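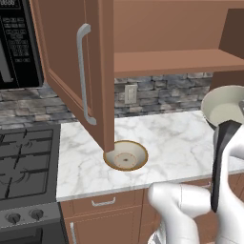
The Bitter Row

2024-06-09
By Demissie
4 min read

My aunt left me 101 jars of pickled mustard greens and the recipe for none of them.

I found them in the cellar at Clastlow, all lined up behind the furnace with the year on every lid (her sevens looked like ones, so good luck with that). I opened one standing up, with my fingers, and oh, it was like being eight again! Sour first, then that slow heat that climbs up the back of your nose.

So naturally I decided I'd grow the stuff myself. I drove over to Sitwood, where she'd always bought her seed, and the woman at the counter asked which kind I wanted. There were kinds? Curly, red, flat, one with a stem like celery. I told her my aunt's name and she went quiet and pulled out a paper envelope with "Nunda" written across it in pencil.

"She quit buying years ago," she said. "She brought this in. Told me somebody would come asking."

I paid three dollars for it and cried a little in the truck.

I sowed the whole row in August, way too thick, and the flea beetles threw a party. What lived was tough and so bitter my neighbor spit his into a napkin, very politely. I salted it anyway. I packed it in a crock with a plate on top and a rock on the plate, and I went down every night in my socks to sniff it.

For two weeks it smelled like a wet dog. Then one night I lifted the plate and it smelled like her kitchen, the coats by the door and everything.

I filled six jars. I wrote the year on the lids and put them on the shelf next to hers, and when I stepped back I saw I'd made my seven look like a one.

I left the last of the row to go to seed.

Recent stories
The Salt Ferry
What We Ate at Demissie's
Two Pears and a Ladder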